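Homier Open Day Recordings -- README

Version 1.2
Last change: 12/12/21
Maintained by the Curness demonstration group

What is in this package

The package contains recordings from the open day which we held in October at the Homier building. Visitors could take a hand-held gripper, try a short task on the table, and leave their attempt to the collection if they agreed. There are 400 attempts in total, made at 4 tables over one afternoon. Each attempt is stored in its own folder, together with a small text file that tells the table, the task and the length.

The tasks

Every table had one task, and the visitors changed tables when they wanted. At the first table they picked up a sponge and put it on a plate. At the second they stacked two paper cups. At the third they folded a small towel one time, and at the fourth they closed the lid of a box. We chose tasks which a person understands without long explanation, as the queue was long and many visitors came with children.

One attempt could take at most 40 seconds. After this the host rang a bell and the next person came. Attempts that were stopped by the bell are kept in the package, and they have the word "bell" in the notes field.

Setting of the tables

The table tops are white, and we put black cloth behind the work area where it was possible. It did not cover everything. Furniture and cables of the room are visible in many recordings, and sometimes also a hand of a visitor or a host. We ask you to consider this before you crop or filter. 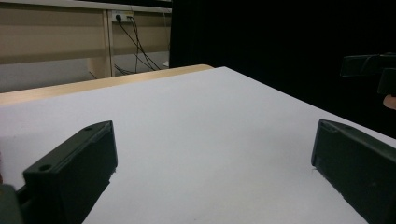
The fingers are printed from green plastic and have screw holes. They are our own shape, called Lament inside the group (the name comes from the sound of the first version when it closed). The fingers have flat inner faces, which is good for boxes and cups but less good for cloth. If you compare with other collections, please note that the towel task has the most failed attempts -- this comes partly from the fingers and partly from our short instruction.

Each attempt starts with the gripper open. The host asked the visitor to hold it still until the start signal, but not everybody waited, so the first second can already have movement.

Files

attempts/ -- one folder for each attempt
notes.csv -- table, task, length, result, remarks
split.txt -- our proposed division for training and testing
mirzaei/ -- the scripts for reading and checking the files

The Mirzaei scripts need no installation. Start with the check script, it lists missing or damaged files and takes a few minutes.

Known problems

In 25 attempts the sound signal for the start is missing. The task is still complete in these, only the start time was set by hand. Results were marked by the hosts during the event, and we corrected them later only where the mistake was clear.

Visitors and consent

No names or ages were collected. Faces were blurred before release. If you find a face that we overlooked, please write to the Curness group with the folder number and we will remove the attempt in the next version.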